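Craft knife caps are fiddly little things, and ours kept going missing until I made it a job for the two arms in the shared workshop (the Ruvasow build, for anyone following along). My tips so far: sort the caps by size first, grip the handle low, and bring the second arm in slowly!

Bench, arms, knives and caps:
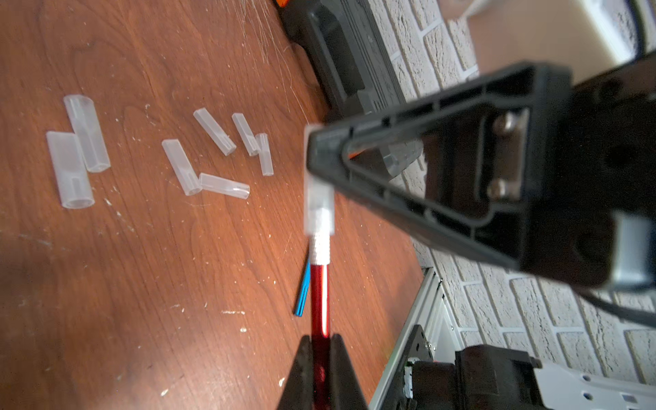
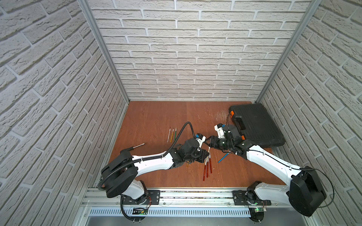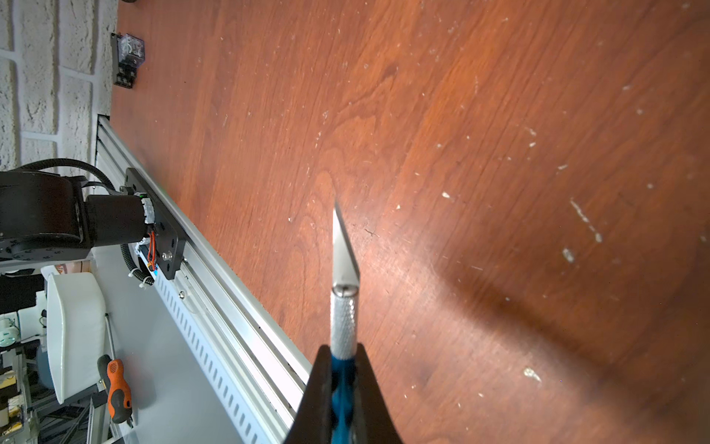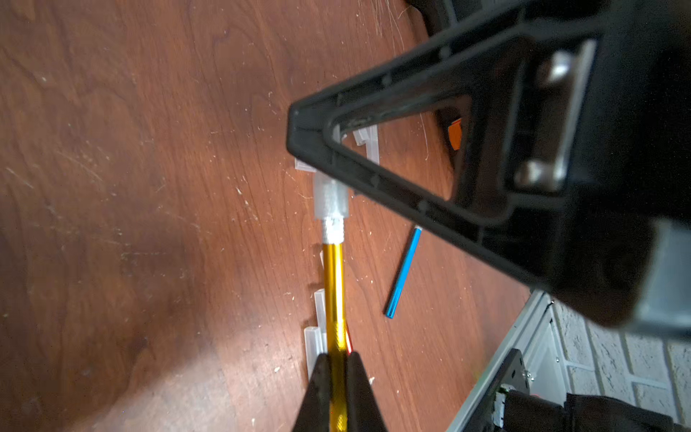 Namboodiri wrote back that slowing the arm only gets you so far, and that a scrap of rubber on the fingertips did more for their grip than 23 changes to the code. Fair enough, I've got an old bike tube in the garage and I'll give it a go in December. I'd still do the first few tries with a dowel the same width as the handle, and keep your own fingers well clear of the blade.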